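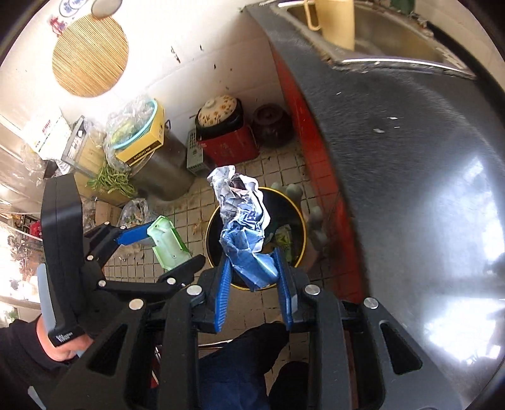

Keep the trash can where the mess happens

My kitchen bin lived under the sink for years, behind a door that sticks, and I can't tell you how many wrappers I left "for a second" next to the stove. So one February I pulled it out and stood it on the tile right by the counter. What a difference! Mine is a plain round black one with a yellow rim, and I like the bright edge more than I expected to (easy to find when your hands are full and you're looking at a pot).

Now I tidy as I cook. Packaging goes in the minute it's empty. I flatten the crumply stuff first -- chip bags, bread sleeves, that stiff printed paper that springs back open the second you let go. Fold it in half, squeeze the air out, fold it again and tuck the end in. A bin full of folded wrappers lasts me a good while longer than a bin full of puffy ones.

Hard plastic is another story. Those sharp-cornered pieces poke holes in a thin liner, so I drop them down the middle, on top of something soft, and never push them against the side.

Small beige tiles with dark grout hide crumbs like you wouldn't believe, and little brown scraps are the worst. I go over the floor next to the bin with a damp paper towel, then the same towel does one last pass over the counter specks and goes straight in the trash. Wait, do the counter first! I got that backwards for ages until my neighbor Dagim Wako caught me at it.

Spare liners go in the bottom of the can, under the one you're using.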